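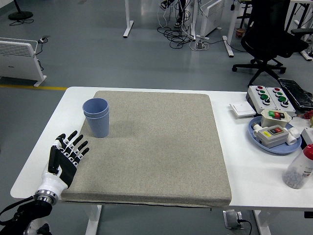
Been asked again whether machines can do the ordinary chores yet. My short reply is that they can do some of them, slowly, with a person close by. Picking up is the part everyone films. Putting away is where it gets hard. Take the two light blue cups on that cushion, one inside the other. If the job is "put the cups away," is that one object or two? A five-year-old pulls them apart without thinking. A robot hand has to find the rim of the inner one, and those two rims sit very close together.

Soft surfaces make it worse. A cup on a hard table stays where you expect it. A cup on a cushion leans when you press near it, and then your grasp plan is off.

I kept a tally at Furley last month on cup jobs only. 29 tries at separating a nested pair, 9 clean. Most of the misses lifted both cups together. Two knocked the pair over.

Same day, single cup on a bare table: no misses worth writing down. So when a company tells you its machine "handles cups," ask which cups and on what.

Shop-floor chores are a different story. Sorting switch boxes into a tray is closer to ready than clearing a kitchen — the parts are rigid, they come in known sizes, and you can decide where the tray goes. Hladun has been running a sorting bench that way since January and still keeps a person on it for loose wire.

Wire is the thing I would watch. Coiled, tangled, half under something else. Plosameck quoted us 8 seconds a part for boxes and would not quote wire at all. I thought that was fair of them.

Someone asked about Lasovon's home unit. I have only seen it fold towels. It folded them fine. It did not carry them to the closet.

For now I would pay for a machine that sorts parts overnight. I would not pay for one to tidy my living room. Going back to Furley on Wednesday to try the cups with a different fingertip, will post the numbers either way.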